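Stirkby Messenger staff vote to keep their Friday edition

Journalists at the Stirkby Messenger have voted by 28 to 2 to reject a plan by the paper's owner, Margaritis, to drop the Friday print edition and fold its reporting into a weekend "digest." The two dissenters have asked for a recount. 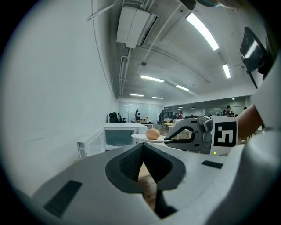

By Genji Sakamoto, newsroom chapter

Margaritis announced the plan in August, in a memo that used the word "exciting" in its first line and "regrettably" in its second. It would cut 3 reporting jobs and leave court coverage to whoever is free that morning.

The Friday paper has come out for 80 years – through floods, strikes and one very long redesign. The chapter thinks it can survive a memo.

Talks with management resume next Friday at 10 a.m. Members will bring their own coffee, the newsroom machine having gone in the last round of savings.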